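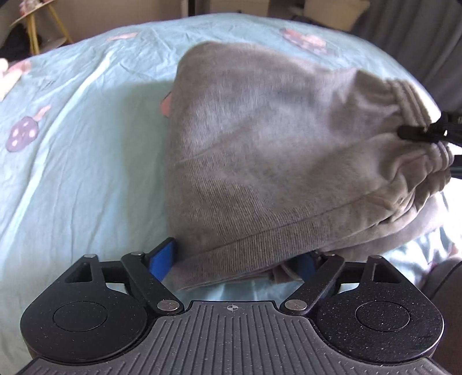
Figure 1. Folded knit garment on a pale blue sheet.

Finger Skin Recovery and Session Spacing in Student Boulderers at the Irnlow Wall

Project report, Sport and Outdoor Studies
Submitted by Leonora Dumlao
Supervisor: Sem Leemans

Abstract

This report examines how the number of rest hours between indoor bouldering sessions relates to finger skin condition and to the number of problems completed. Student climbers at the Irnlow wall kept a log over one term, recording session times, attempts, completed problems and a daily skin score. In total, 22 climbers returned usable logs, covering 3,026 attempts. Climbers who waited at least 48 hours between sessions reported better skin at the start of the next session and stopped less often on account of skin pain. The effect on problems completed was smaller and depended heavily on the style of the problems set that week.

1. Introduction

Bouldering is often limited by the condition of the fingertips before it is limited by strength. A climber who splits a tip early in a session must tape it, change to a different type of hold, or go home. Despite this, most training plans in use at the university club are organized around muscle recovery, and skin is left to individual habit.

The question came out of a practical problem. The club has two evening slots at the Irnlow wall, and in the past these were placed on consecutive evenings. Several members said that the second evening was of little use to them, particularly after the wall had been fitted with new holds over the summer. The new holds have a coarser texture than the set they replaced. The club wished to know whether moving the slots apart would be worth the disruption to other users of the building.

The aims of the project were therefore to find out whether longer spacing was linked to better skin at the start of a session, and whether better skin was in turn linked to more problems completed.

2. Background

The outer layer of the skin thins with repeated friction and takes time to build up again. Climbers commonly describe skin as "thin," "glassy" or "soft," and these words refer to different conditions. Thin skin is pink and sore to the touch. Glassy skin is hard and smooth and tends to slip on small edges. Soft skin is often moist and tears on rough holds. The three conditions call for different care, and a single score from good to bad cannot separate them. This limit was known at the planning stage and is taken up again in Section 6.

Earlier student work in the department, by Jankauskaitė, looked at grip strength in the same club and found that members could not reliably recall how many attempts they had made once they had left the wall. For this reason the present project asked for attempts to be written down between problems, while the climber was resting on the mats.

3. Method

3.1 Participants

All members of the university club who climbed at least once a week were invited to take part. Members with a current finger injury were excluded. Participants ranged from those in their first year of climbing to two members who compete regionally. Each signed a consent form and was given a number, and only the number appears on the logs.

3.2 The log

The log was a single folded card. For each session the climber entered the start and finish time, the circuit climbed, each attempt, and whether the attempt ended in completion. A skin score from 1 (too sore to climb) to 5 (no discomfort) was entered before the first problem and again after the last. On rest days the score was entered once, in the morning. Climbers were also asked to note any product used on the hands, with the time of use.

Two products were named often enough to be recorded separately: the Gumex balm sold at the front desk of the wall, and Edusex liquid chalk, which a number of members had bought together in bulk. All other products were grouped under "other." The project received no support from any supplier.

3.3 Problems and setting

The wall is reset in sections. During the project period the slab and the vertical wall were each reset once, and the steep board was left unchanged throughout. Because the steep board offered the only fixed set of problems, 8 of these were chosen as benchmarks and every participant was asked to try at least two of them per session. Benchmark problems were chosen with the wall's setter to cover edges, pinches and slopers.

3.4 Analysis

Sessions were sorted by the number of hours since the end of the climber's previous session. Those under 48 hours were labeled "short" and the remainder "long." Starting skin scores were compared for the two groups within each climber, so that a person who always scored low did not pull the result down. Completion rate was taken as completed problems divided by attempts.

4. Results

4.1 Skin score

Starting scores were higher after long gaps for most climbers. The difference was clearest among members in their first two years of climbing. The two competitive members showed almost no difference, and both reported filing and moisturizing daily as a matter of routine.

Scores fell over the course of nearly every session, as expected. The fall was steeper on the weeks following the reset of the vertical wall. Comments on the cards for those weeks mention the new edges repeatedly, and one climber wrote that the first blue problem in the corner "takes a layer off every time you go for the second hold."

4.2 Early finishes

A session was counted as an early finish when the climber gave skin as the reason for stopping. Early finishes were more common after short gaps. They were also more common in December than in the earlier part of the term. The building is heated unevenly at that time of year, and the area beneath the steep board was noted as cold on many cards. Cold, dry air may have contributed, but temperature was not measured.

4.3 Problems completed

Completion rate on the benchmark problems was slightly higher after long gaps. The difference came almost entirely from the problems on edges. For pinches there was no clear pattern, and for slopers the rate was if anything a little lower after a long rest. Some climbers attributed this to glassy skin after several days off.

4.4 Products

Use of balm was too irregular to support a comparison. Most climbers who bought a tin used it heavily for the first week and then only after a bad session, so that balm appears in the logs mainly next to low scores. It would be a mistake to read this as an effect of the balm. Liquid chalk was used by the majority of participants before the first attempt and the logs show no link between its use and the score at the end of the session.

5. Discussion

The results support the view that two sessions on consecutive evenings are a poor arrangement for newer climbers. Many of these members climbed on the second evening with skin they themselves had scored as sore, and a good part of them left before the slot was over. Moving the sessions apart would allow more use to be made of the time already paid for.

The result for slopers was not anticipated. It suggests that rest alone is not enough — climbers returning after several days may need to file the tips lightly or warm up on rough holds before trying friction problems. The number of sloper attempts was small, and the finding should be treated with caution.

It must also be noted that climbers chose their own rest days. A member who felt sore may have stayed away longer, and a member who felt well may have come back sooner. This would tend to hide the true benefit of rest. A stronger design would assign the gaps in advance, although it is doubtful that club members would agree to keep to them during a week of good conditions outdoors.

6. Limitations

The skin score did not distinguish between thin, glassy and soft skin. Outdoor climbing was recorded only as a rest-day comment, and at least a few entries show that a "rest day" had been spent on rock. Such days were removed where they could be identified. Four cards were returned with pages unreadable and were left out of the count given in the abstract. Finally, the participants all climbed at one wall with one brand of new hold, and the results may not carry over to a wall with older or smoother holds.

7. Recommendations

The club should request evening slots separated by at least one full day, beginning with the next booking period.

New members should be shown basic skin care at the induction session, including how to file a raised edge and how to tape a split.

The setter should be asked to place some smoother holds on the easier circuits for the first two weeks after a reset.

Any further project should use a score with separate entries for soreness, hardness and moisture, and should record air temperature at the foot of the steep board.

8. Acknowledgments

The author thanks the members who kept their cards up to date, the staff of the Irnlow wall for access outside opening hours — in particular for the 7 a.m. visits needed to inspect the benchmark holds — and Sem Leemans for comments on two earlier drafts.

Appendix A. Wording of the skin score

1: Too sore to climb.
2: Sore on most holds; tape needed.
3: Sore on small or rough holds only.
4: Slight discomfort, no effect on climbing.
5: No discomfort.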